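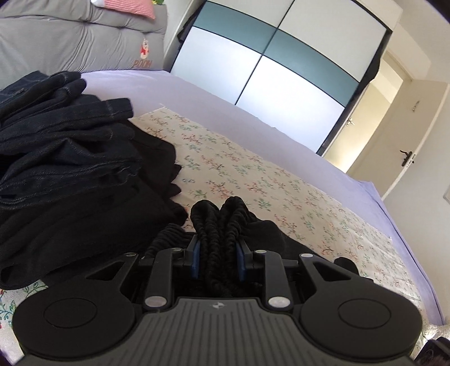

4. Setting the drying programme

This section applies to the Vestaton heat-pump dryer with the Basberg control panel. Installation and levelling are covered in section 2, and the first run in section 3.

4.1 Before loading

1. Check that the water tank is pushed fully home. If it stands proud of the panel, the dryer will not start and the tank light will flash.
2. Clean the lint filter. Open both halves, brush the mesh and close them until the catch clicks.
3. Sort the load by fabric and by thickness. Jersey and thin cotton dry well before towelling, and a mixed load will finish unevenly.
4. Fasten zips and hooks. Turn dark garments inside out.
5. Shake out each item as you load it. Sheets and duvet covers should go in on their own, as smaller items tend to work their way inside them.

Caution: Do not dry items that have been in contact with cooking oil, white spirit or wax remover, even if they have since been washed.

4.2 Choosing a programme

1. Turn the dial to the programme required. The display shows the expected time, which is corrected after the first 10 minutes once the moisture sensor has taken its readings.
2. Press Level to select Iron, Cupboard or Extra. Cupboard is the factory setting.
3. Press Spin to match the spin speed used in the washing machine. For loads spun at 1000 rpm or less, expect the longer of the two times given in the table in section 9.
4. Press and hold Start for two seconds.

Note: The time shown may stop counting down near the end of the programme. The sensor has found damp fabric and the dryer is still running normally. 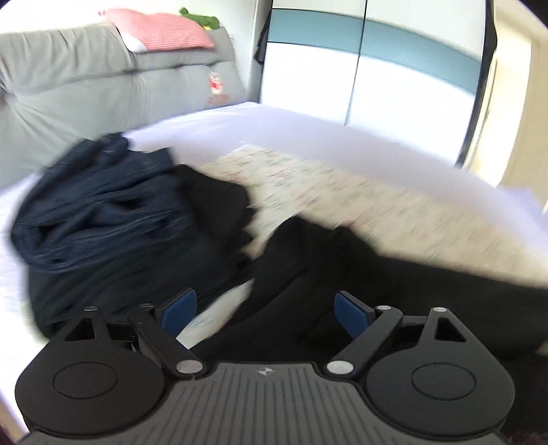 4.3 Delayed start

The delay is set in steps of one hour. Damp washing left in the drum for a long period will crease, so keep the delay short where possible.

1. Choose the programme and level as in 4.2.
2. Press Delay until the required number of hours is shown.
3. Press and hold Start. The clock symbol lights.

To cancel, turn the dial to Off — the delay is cleared, but the selected level is kept.

4.4 End of programme

The drum turns at intervals for up to one hour to limit creasing. Unload at any point during this stage by opening the door. Fold or hang garments while they are still warm, then empty the tank.

Caution: Do not switch off at the wall before the cooling stage has ended. If this cannot be avoided, take everything out at once and spread it out so that the heat can escape.

If code 299 appears, see section 7.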